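Housekeeping Operations I
Handout 6: Refilling small bottles from a larger one
Instructor: Rūta Lill

Read this before the practical. It follows on from Handout 5 (labels and storage). We practice with plain drinking water. Nothing from the supply closet goes into a bottle until you have passed the labeling check.

Setting up

Use a table at elbow height and wipe it down first. Keep the small bottles near the back of the table so your sleeves don't knock them over. Take the cap off one small bottle at a time. Put caps down with the inside facing up.

Pouring without a funnel

Hold the small bottle in one hand and the larger bottle in the other. Tilt both so the necks meet. The small bottle leans toward the larger one, and the larger one is tipped until the water just reaches its mouth. Start slowly. Most spills come in the first second, when the larger bottle is full and gets tipped too far.

Air has to get into the larger bottle as water leaves it. If you hear it gulp, lower the base a little and let the flow settle. Don't press the two mouths tightly together, or the air in the small bottle can't get out.

Stop at the shoulder. The small bottles at our Margaritis site hold 75 ml to the brim, and we fill to 55 ml. Check the level with the bottle standing on the table, at eye height.

Closing and checking

Cap the small bottle before you start the next one. Turn it upside down over a paper towel and count to five. If it drips, take the cap off, dry the threads and try again.

Working in pairs is fine. Stelios Athanasiadis will be in the room for the practical and will sign your sheet. 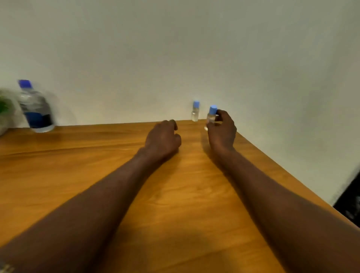
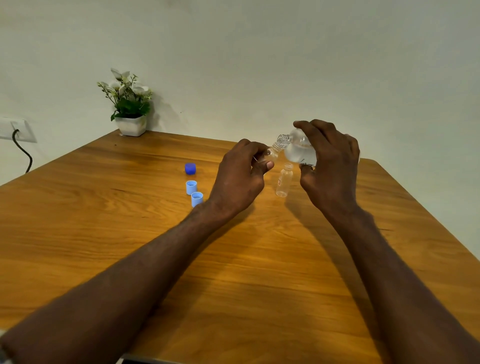 Fig. 6.1 and 6.2. Small clear bottles at the work table. The second picture shows the position of the hands with the two necks together.

For next time: read Handout 7 and bring your own measuring cup.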